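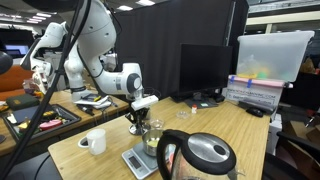
Tea table, with the kettle, the scale and the little steel cup

From: Shalini Thakur
To: Inley tea list
Date: 2026-06-28
Subject: Re: weighing vs. spoons

Hi all,

Mamta Mathur wrote:
> I've been making tea by the spoonful for years and it's a different
> drink every morning. Is it worth buying a scale? And if I do, what
> do you put on it? My teapot is a monster, it's 812 grams with nothing
> in it, and I'm scared the scale will just give up.
>
> Also does a glass kettle make any difference, or do people just like
> looking at the bubbles?

Mamta, yes, buy the scale! Any plain digital kitchen one will do. I put off getting one forever because I thought it was fussy, and now I get grumpy when I have to make tea at my sister's without it.

As for your monster pot, leave it off the scale completely. Check the limit printed on yours, but even if it can take the weight, a big pot hides the display and you end up crouching with your cheek on the table (ask me how I know). Use something small and steel. Put it on, press the zero button, weigh into it, then tip it into whatever you're brewing in. I use 6 grams for my big mug and I like it strong, so start lower if you don't.

I also keep a clear glass right behind the scale for checking the color before I commit to a whole mug. Poonam Negi thinks this is silly and just drinks it. We've agreed to disagree – mostly.

The glass kettle makes no difference to the taste that I can find. I do like seeing how much water is in there without lifting the lid, and you spot the scale building up a lot sooner. (Limescale, I mean. Bad word to use twice in one email!)

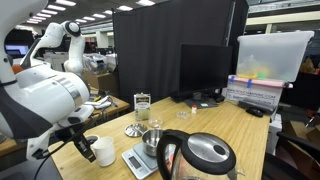 WHERE I PUT THINGS

Kettle nearest me, handle where I can grab it. Scale just past it on the left, with the display facing my side. If there's a lid, it comes off and sits on the table next to the scale, or you'll weigh it by accident and wonder why your tea tastes like dishwater. Small bottles and the glass dish go farther back, and paper cups off to one side so you don't knock them over reaching for the kettle.

Cinzia, did you ever find out if the Griton loose leaf is coming back? I have enough for six more mugs and then I'm in trouble.

Shalini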